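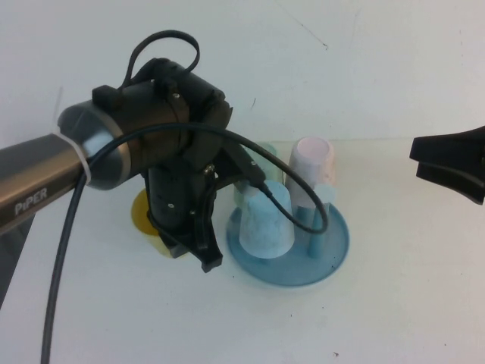
Warum stellt man Becher umgekehrt auf einen Halter mit Stiften und nicht einfach auf ein flaches Tablett? Die Stifte legen für jeden Becher einen Platz fest, halten ihn beim Transport des Halters in Position und lassen ihn nicht so leicht verrutschen, wenn daneben ein weiterer Becher abgesetzt wird.

4.2 Bestücken des Becherhalters

Der vorangehende Abschnitt behandelte das Abräumen des Tisches. Im Folgenden geht es um den zweiten Teil der Aufgabe, das Aufsetzen der Becher auf den Halter. Ausgewertet wurden die Vorgänge aus der Teilstudie Gondodance, die sich ausschließlich mit leichten Bechern ohne Henkel befasst. Becher mit Henkel und Gläser sind Gegenstand der Teilstudie Wesow und werden in Abschnitt 5 behandelt.

Ein Vorgang beginnt, sobald der Becher angehoben wird, und endet, wenn er losgelassen ist. Als korrekt aufgesetzt gilt ein Becher, dessen Öffnung nach unten zeigt, der den Stift umschließt und der ohne weitere Berührung stehen bleibt. Becher, die zwar auf dem Halter liegen, aber keinen Stift umschließen, wurden getrennt erfasst. Insgesamt liegen 1.443 Vorgänge vor. In 1.237 Fällen saß der Becher beim ersten Versuch korrekt, das entspricht 85,7 Prozent.

Die Schwierigkeit hängt stark davon ab, welcher Stift noch frei ist. In 600 Vorgängen war der Halter zu Beginn leer. Der erste Becher kann dann von jeder Seite herangeführt werden, und kleine Abweichungen in der Neigung gleichen sich beim Absenken meist von selbst aus. Anders verhält es sich beim letzten Becher einer Füllung.

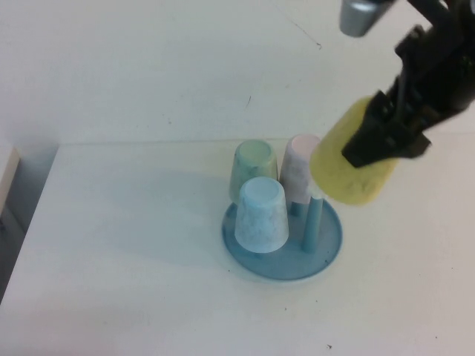
In 400 Vorgängen war nur noch ein Stift unbesetzt. Die Öffnung muss hier zuerst über die Spitze des Stifts gebracht werden, ohne die Wand des Nachbarbechers zu streifen. Wird der Becher zu stark geneigt, setzt sein Rand auf dem benachbarten Boden auf und der Nachbar kippt mit. Wird er ganz senkrecht geführt, verdeckt er selbst den Stift, und die Lage muss aus der Anordnung der übrigen Becher erschlossen werden. Am zuverlässigsten erwies sich eine leichte Neigung zur freien Seite hin, die erst nach dem Einfädeln aufgehoben wird. Die verbleibenden 443 Vorgänge betreffen teilweise gefüllte Halter und liegen in der Fehlerquote zwischen den beiden anderen Gruppen.

Die Farbe der Becher hatte keinen messbaren Einfluss auf das Ergebnis. Sie war aber für die Auswertung nützlich, weil sich die Reihenfolge der Belegung damit ohne zusätzliche Markierung nachvollziehen ließ. Ein hellblauer Becher auf blauem Untergrund wurde beim Kodieren gelegentlich übersehen und musste in einem zweiten Durchgang nachgetragen werden.

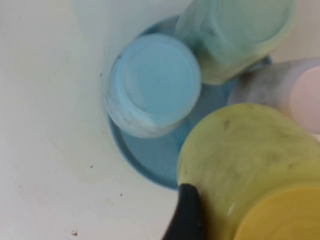 Bei den nicht korrekt aufgesetzten Bechern unterscheiden wir drei Fehlerformen. Am häufigsten lehnt der Becher schräg am Stift, weil der Rand auf der Spitze hängen geblieben ist. Seltener steht er neben dem Stift auf der Grundplatte. In einer kleinen Restgruppe fällt er um und bleibt auf dem Halter oder auf der Tischfläche liegen. Schräg lehnende Becher ließen sich in der Regel durch leichten Druck auf den Boden richten. Stand der Becher neben dem Stift, musste er dagegen vollständig angehoben und neu angesetzt werden.

Die Kodierung folgt dem Schema Carkari in der Fassung vom Juni, ergänzt um eine Kategorie für das Mitkippen des Nachbarbechers. Ein Mitkippen wird dem Vorgang zugerechnet, der es auslöst, auch wenn der bewegte Becher selbst korrekt sitzt. Für die Zählung der Erstversuche bleibt es ohne Folgen.

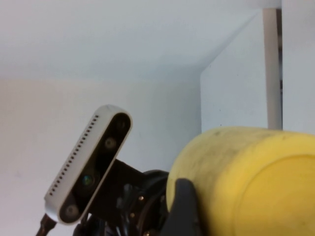

Abb. 4: Tiefenkamera in silberweißem Gehäuse an schwarzer Halterung, rechts daneben ein Greiferfinger.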